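El cine de barrio y las fechas que nadie quiere

2022-08-30

Os escribo con el café todavía en la mano y con una pregunta que me ronda desde julio: ¿por qué los cines pequeños seguimos estrenando lo mismo que los grandes y el mismo viernes que ellos?

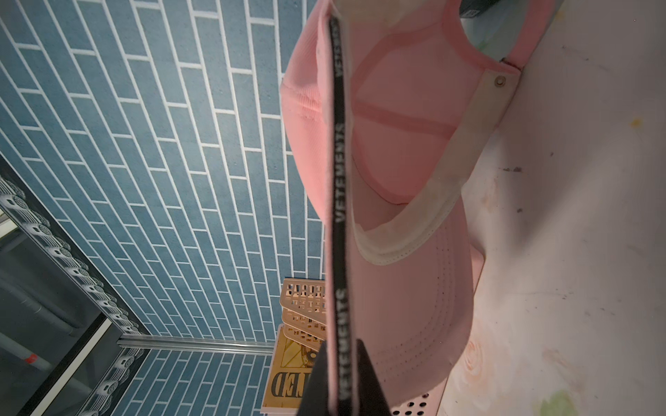
En el Jadoon tenemos 296 butacas y una sola sala, así que cada semana hay que elegir. En julio me lié la manta a la cabeza y retrasé 16 días el estreno gordo del mes (sí, recibí correos, algunos bastante enfadados). En su lugar puse nueve pases de Vungate, una comedia pequeñita que casi no tenía cartel ni anuncios. ¡Y vinisteis! Entre todos los pases vendimos 2.058 entradas, que para un verano con tanto calor me parece una barbaridad.

Danish Mughal, que lleva la distribución en Talum, me avisó de que la jugada podía salir fatal con otra película, y le doy la razón. Vungate corre de boca en boca, la gente salía y llamaba a su cuñada desde la puerta. Con un drama de tres horas no sé yo.

Lo que sí tengo claro es que el público que viene a la segunda o tercera semana también paga su entrada, y que el reparto de taquilla con la distribuidora suele ser más amable entonces. Bushra Orakzai me ha pasado las condiciones de Orkon para el otoño y estoy haciendo números en una libreta, a ver si repetimos con dos títulos más.

Si tenéis alguna película perdida que os apetezca ver en pantalla grande, contestad a este correo. Los leo todos, aunque tarde un poquito.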